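Accueil - Forum - Aménagement - Bureau et câblage - Membres - Rechercher

Passage des câbles entre deux plateaux de bureau mitoyens

Publié en octobre par Ayane Morikawa, rubrique Bureau et câblage

Bonjour,

Je cherche une solution propre pour l'alimentation de deux postes contigus. Les plateaux sont en décor bois clair, posés côte à côte, avec une étagère blanche sur le plateau de gauche et un séparateur vertical entre les deux. Le sol est en moquette grise mouchetée, ce qui exclut le perçage et la goulotte collée au sol.

Situation actuelle : la multiprise est posée en travers sur le plateau de gauche, près du bord avant. Le câble de charge de la tablette, utilisée sur le plateau de droite, traverse le poste de travail et descend vers la jonction des deux plateaux. Il existe un passe-câble rond au fond du plateau de gauche, mais je ne m'en sers pas. Une fiche secteur n'y passe pas, et j'hésite à démonter quoi que ce soit. 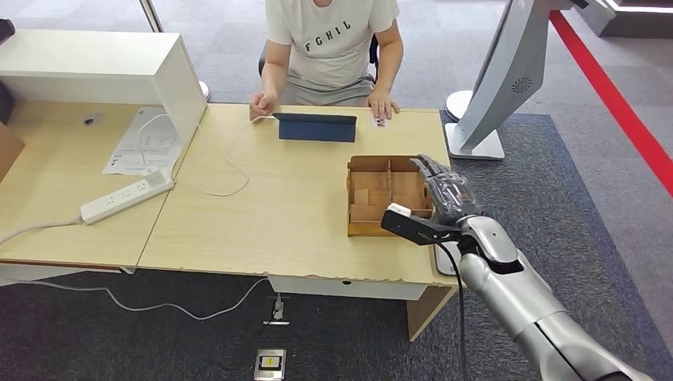
Le poste de droite, tablette en place, et la multiprise à gauche.

Contraintes :
- la tablette doit rester en charge pendant l'utilisation, dans son étui, debout face à la personne assise ;
- le casier en carton à compartiments reste sur la droite du plateau, il sert tous les jours ;
- le chant avant est déjà ébréché, je préfère donc éviter une pince serrée à cet endroit ;
- l'étagère ne peut pas être déplacée, elle est commune aux deux postes.

J'ai regardé le panier suspendu Derkach, longueur 517 mm, qui se visse sous le plateau. Je ne sais pas si des vis courtes tiennent correctement dans un panneau de ce type. J'ai aussi vu la réglette Clavska, adhésive, mais les avis sur la tenue dans le temps sont contradictoires.

Deux points à trancher : où placer la multiprise, et comment faire remonter le câble de la tablette sans qu'il traverse la zone où l'on pose les avant-bras ?

Merci d'avance.

Afia Nutsugah

Le problème vient de la position de la multiprise. Tant qu'elle est sur le plateau, tout le reste suit le même chemin. Il faut la faire passer dessous.

Mesurez d'abord l'épaisseur du panneau. Dans un aggloméré de 19 mm, on peut visser par-dessous avec des vis à bois de 15 mm, à condition de tenir compte de l'épaisseur de la patte de fixation. Avant-trou obligatoire, diamètre inférieur à celui du noyau de la vis, butée de profondeur sur le foret (un morceau d'adhésif suffit). Serrage à la main. Un aggloméré arraché ne reprend pas la vis, il faut alors décaler le point de fixation.

Le panier Derkach convient si la longueur libre entre les piètements est suffisante. Sur votre plateau de droite, vérifiez ce que cache le panneau blanc sous le bord avant : s'il s'agit d'un tiroir, il prendra la place du panier à l'ouverture. Dans ce cas, fixez le panier sous le plateau de gauche, vers le fond, à proximité du passe-câble.

Pour le câble de la tablette, retournez la logique. Le petit connecteur passe dans un orifice que la fiche secteur ne franchit pas. Faites donc monter le câble depuis le dessous, connecteur en premier. Il ressort au fond du plateau de gauche, longe l'arrière, puis rejoint la tablette par derrière. Prévoyez un câble plus long que l'actuel et gardez une boucle de mou sous le plateau, maintenue par un scratch. Pas de collier plastique serré sur un câble de charge, la gaine marque et finit par se fendre.

Si le séparateur descend jusqu'au plateau sans jeu à l'arrière, il reste la jonction entre les deux bureaux. Un écartement de 5 mm suffit pour la plupart des câbles fins. Protégez les deux arêtes avec un profilé en U souple : un chant stratifié abîmé coupe plus qu'on ne le pense.

Quant à l'adhésif, il tient sur une sous-face lisse dégraissée à l'alcool. Sur un panneau brut, la poussière de bois empêche l'accroche et je ne l'utiliserais pas pour porter une multiprise.

Zustasska

Chez moi c'est la réglette Clavska, rien à signaler. Il faut bien appuyer à la pose et attendre une nuit avant de brancher. Sinon une boîte à câbles posée par terre, ça va très bien aussi.
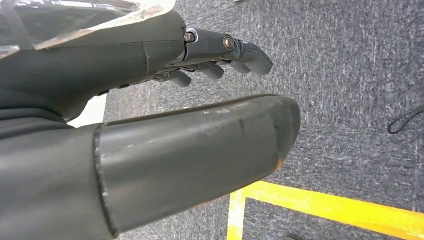 Dondham déconseille la boîte posée directement sur la moquette : les fibres remontent dans les ouïes, la poussière s'accumule autour des blocs secteur et l'aspirateur finit par tirer sur le cordon. À défaut de fixation sous le plateau, mieux vaut une boîte sur pieds ou une planchette rigide dessous, avec un dégagement sur les côtés pour l'air.

Ayane Morikawa

Merci pour les réponses. J'ai mesuré : le panneau fait bien 19 mm, et c'est un tiroir à droite, donc le panier ira sous le plateau de gauche. Le passe-câble a un couvercle qui se déclipse, je ne l'avais pas vu - le connecteur passe sans forcer. Il me manque de la longueur de câble, j'en commande un autre avant de percer. Pour la planchette, je garde l'idée en attendant de recevoir le panier.

Reste une interrogation sur le profilé en U : faut-il le coller ou est-ce qu'il tient par pincement ?

Afia Nutsugah

Par pincement si la gorge correspond à l'épaisseur du panneau. Prenez le modèle à armature métallique, coupé à la pince, sans colle.

Contact - Règles du forum - © Forum Aménagement, les contributeurs - Haut de page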